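Harness fit, second attempt

2022-07-07

Gokus is a hound mix with a deep chest and a narrow waist, and he backs out of harnesses. In February he got out of a two-strap model on the trail behind Braltville in under a minute. The method is always the same. He plants his front feet, drops his head, and reverses until the chest strap slides over his elbows.

The usual advice is to tighten the chest strap. I tried it. A strap tight enough to hold him left rub marks behind both front legs after two walks, so I stopped.

The Koller harness has a third strap that sits behind the last rib, where his body narrows. For the chest strap to come forward, the rear strap has to pass over the widest part of the rib cage first. With the rear strap set so two fingers fit flat underneath, it can't. I check this with him standing. Sitting changes the measurement enough to matter.

Notes on fitting, in the order I do it:

Neck opening first. It should rest on the breastbone and stay clear of the throat.
Chest strap second, one hand width behind the elbow.
Rear strap last. Clip the leash on, stand in front of the dog, and pull gently toward yourself. If anything moves past the shoulder blades, start over.

The webbing slips a little through the plastic sliders when new. I reset the straps after each of the first few walks, then put a line of stitching across each one. Anil Kartha, who walks two greyhounds on the same trail, uses small rubber bands on the loose ends and says they hold fine.

We have done 174 walks in it with no escapes. He tried 6 times, all of them near the Flondholm road crossing, where the trucks are loud. I still run a second short line from his collar to the leash clip on that stretch.

Next I want to replace the back ring, which rattles.
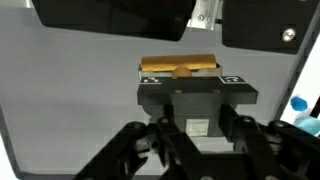
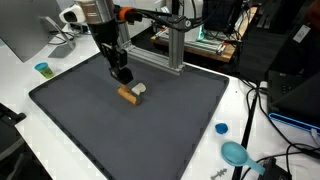 Black gripper linkages in the first, wooden block on the gray tray in the second.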